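Newsroom > Household > Press Releases

Osgate Publishes a Guide to Washing One Cloth in One Small Sink

It runs to 29 pages, and we did try to make it shorter

Osgate, the Gonbridge publisher of household booklets, has released "The Basin Book," a guide to cleaning cloths, hand towels and the odd sock in a bathroom sink. It joins our earlier titles on shelf paper and on folding fitted sheets, the second of which still brings in letters, few of them kind.

The booklet was written by Benedicta Laryea, who lived for ten years in an apartment with no washing machine and a sink she describes as "a soup bowl with plumbing." Her method takes two changes of water and a pinch of plain soap. She asks readers to soak for 10 minutes and then leave the thing alone, a step our test readers found the hardest.

"People wring a cloth as if it owed them money," said Laryea. "Press it against the bowl, let go, press again. You'll be bored, and the cloth will last."

A full chapter goes to dark colors, which Laryea washes by themselves in cool water. Another covers where to hang things in a bathroom with one hook. There is no chapter on silk. She has views on silk, and our lawyer has read them.

"The Basin Book" is sold at Nartey Hardware and by mail from Osgate. Orders of 60 or more earn a discount, should anyone have that many friends with small sinks.

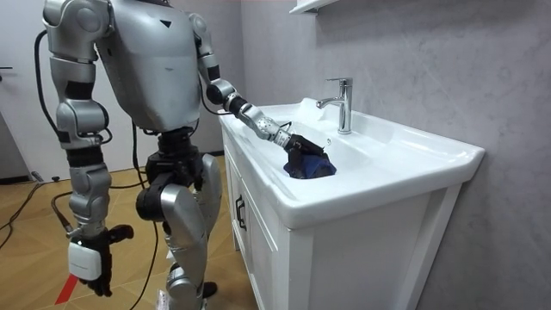
GONBRIDGE, July

A crumpled navy-blue cloth pressed down into the bowl of a white vanity sink, near the front edge, is the subject of chapter one. Laryea keeps to a small bathroom throughout the booklet and assumes a basin, a faucet and very little elbow room. Review copies are available from the Osgate press desk on request.

Filed under: Laundry & Linens, Small Bathrooms, New Titles

Contact the press desk | © Osgate | Back to top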